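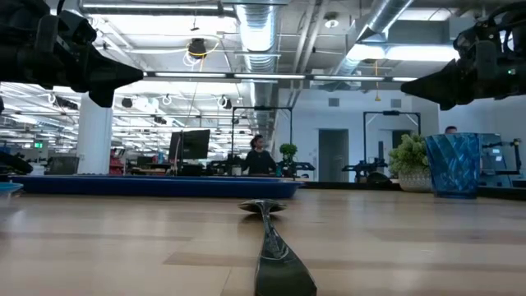 A spoon on the table. Please bring one of your own if you can.

Cardoso Community Suppers – Your Questions Answered

Do I need to book?
We'd love it if you did, but we won't turn you away at the door. Booking helps Idalina Carrilho, who runs the kitchen, work out how much rice to put on, and she does worry when the numbers are vague. The hall seats 63, and once we're full we run a second sitting at half past seven.

How much does it cost?
Supper is pay-what-you-can, and we mean it. Some neighbours put in a twenty, some put in a bit of change, and some bring a bag of lemons from the tree out the back. It all goes into the same pot (well, not the lemons, they go into the cordial).

What's on the menu?
It changes every time, depending on who's cooking and what's cheap at the markets. Armindo Aguiar makes a kale and potato soup that people ask for all winter, and Thảo Khổng does a lovely lemongrass chicken with a tofu version alongside. There's always a vegetarian main, and usually a crumble if the apples hold out.

Can you cater for allergies?
Mostly, yes. Tell us when you book and we'll have a proper chat about it. We can manage gluten-free and dairy-free without any fuss. Nuts are harder, as it's a shared kitchen and we can't promise there's never a trace of them, so if your allergy is a serious one please ring Idalina first.

Why do you ask people to bring their own cutlery?
We used to have 180 settings, and over the years a good many have wandered off home in people's lunch boxes! There are still spares for anyone who forgets. If you find one of ours in your drawer, pop it back in the tray next time you're in, and we'll say no more about it.
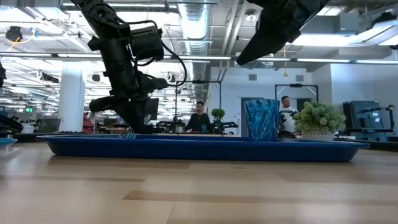
Blue tray, with a fork showing above the rim.

Are kids welcome?
Very much so. There's a colouring corner near the stage, and Rodica Neagu reads a story after pudding while the grown-ups finish their tea. We do ask that little ones stay out of the kitchen, where the pots are big and the floor can be slippery.

Can I take leftovers home?
Please do, once everyone has had seconds. Bring a container with a lid that fits – we've learnt that lesson on the back seat of more than one car.

I'd like to help. What's involved?
As much or as little as you fancy. Chopping starts at three, setting up at five, and washing up goes on until it's done. Vitória Barros keeps the roster and will find you a job that suits, including sitting-down ones if your knees aren't what they were. The next round of new helpers starts in September.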